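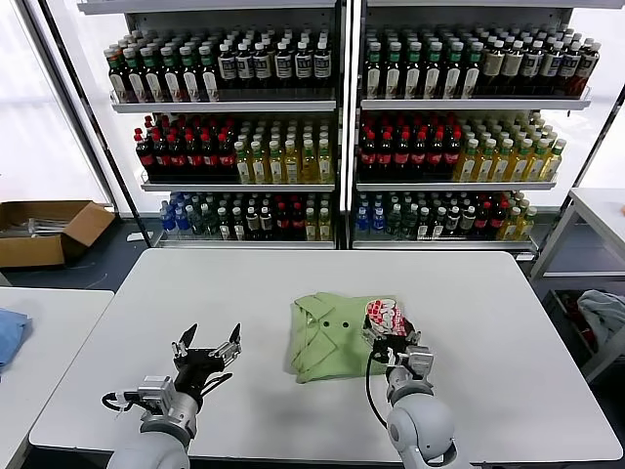 Green shirt, folded, with the red and white package at its corner

Punora wrote:
January 12, 2023
I fold my shirts into a small rectangle with the collar up. In December I changed to this way for the whole closet, and the drawer now takes 14 shirts. My question is about the collar. After one week it has a crease on one side. Do you put something inside?

Raju wrote:
Collar shirts belong on a hanger. Folding is for T-shirts.

Punora wrote:
I have no space for hangers, sorry.

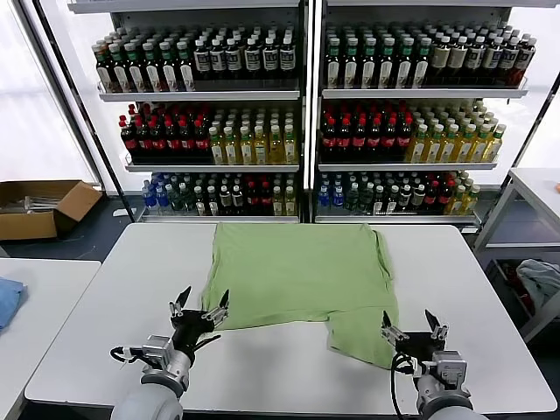 With T-shirts I have a different problem. I smooth the body with my hand, but the sleeve always makes a fold of its own — then the rectangle comes out thicker on one side.

Levisside wrote:
Fold the sleeve back first, then the side. And do not press the collar, let it stand.

Raju wrote:
I disagree about the sleeve. Side first, it is faster.

Levisside wrote:
Faster, yes, but not flat.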